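Play kitchen set, Pririne folder
readme, started Sunday, May 23, 2021
written by Signe, fixes welcome, I typed most of this standing up

What's in here

Pictures and notes for the toy kitchen and the small stuff that goes in it. Pot, play food, blocks, utensils. Notes are per session, one text file each, named after whoever set the counter up (baoshan_02, meifang_01 and so on). Don't rename them, the index reads the names.

Older Stinden kitchen is NOT in this folder. Different sink, different hood, seperate readme.

Layout of the folder

pictures/ – stills
notes/ – text, one per session
objects.txt – list of loose pieces with short names
index.csv – ties the other three together

What the kitchen looks like

White subway tile at the back, white counter, black stovetop set in. Gray hood over the stove. Microwave on the wood shelf, upper right. Wooden spatula and spoon hang on the tile side. Steel pot is the only cookware we list in this folder.

Wide and close views, same kitchen: 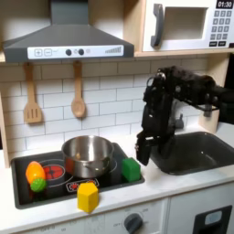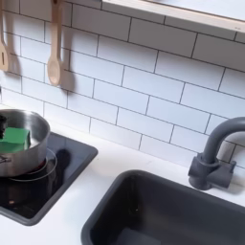
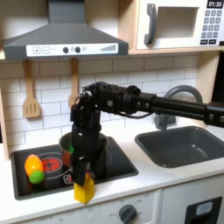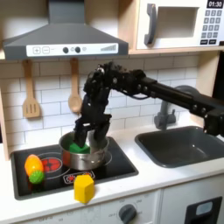 Names for things

Please use the short names in objects.txt, we had 3 different words for the pot at one point and Ximeng had to go through the lot by hand.

pot – the steel one, never "pan"
hex – yellow six-sided block
cube – green block
corn – corn cob, yellow-orange with the green end. Meifang's early notes call it "fruit", same piece
spatula, spoon – the hanging wooden ones
hood, stove, sink, faucet, microwave – fixed parts, no numbers needed

If a piece is half hidden and you can't tell what it is, write "unclear". Don't guess from the color, there's more than one green thing.

Where things are

Location words are from the point of view of someone standing at the counter. Left is stove side, right is sink side. "Back" is toward the tile. "In the pot" means below the rim or mostly, "on the pot" means sitting across the top. Zeyu wanted a third word for leaning against the pot, we settled on "by".

The spatula and spoon are listed as "hung" unless somebody took them down.

Setting up the counter

Wipe it first. Pot on the stove, pick two or more pieces from the bin, put them wherever. No tidy rows please, a real counter isn't lined up. Write down what you put out before you start, not after. When done everything goes back in the bin marked Taheri (old label, ignore, it's just the bin).

Hands only for the stove top, no scrubby sponge. It scratches and the scratches show up in close views.

Known problems

- index.csv has 2 rows pointing at the same notes file. Not sure which is right. Baoshan is looking
- all notes before August last year use "block" for both hex and cube. Can't be fixed without the pictures open next to you
- microwave clock reads 01:30 whenever. It's part of the toy, don't use it for times
- 90 lines in objects.txt but a bunch are pieces from the Buseretti box that never got used with this kitchen. Leave them for now, removing them shifts the line numbers and the index breaks

To do

merge Ximeng's corrected pot names into main
add a line on lighting to each notes file, some just say "normal"
decide what to do with the Stinden overlap
spell check this

Questions to Zeyu Xiong or me. If it's about the loose pieces ask Meifang Kong, she has the bin.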